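Relatório de progresso - arquivo de entretenimento Nistix
2020-07-11

No período desde maio, a equipa de Patville catalogou 814 notícias sobre casais de programas de televisão. Destas, 284 já têm as datas e a fonte confirmadas. O trabalho de Prilgate começou mais tarde e ainda está atrasado. 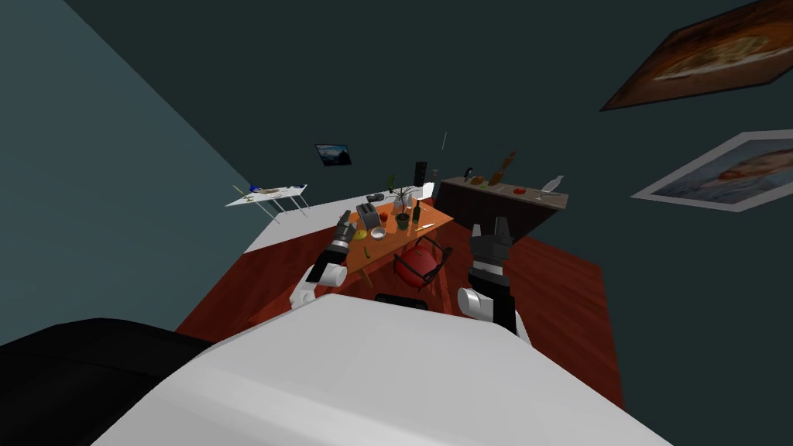

Ficam por resolver 11 casos em que duas revistas dão datas diferentes para o mesmo noivado. Propomos guardar as duas versões, com uma nota breve.

Pedimos à Fundação Shaikh a prorrogação do prazo por três semanas - sem aumento do orçamento.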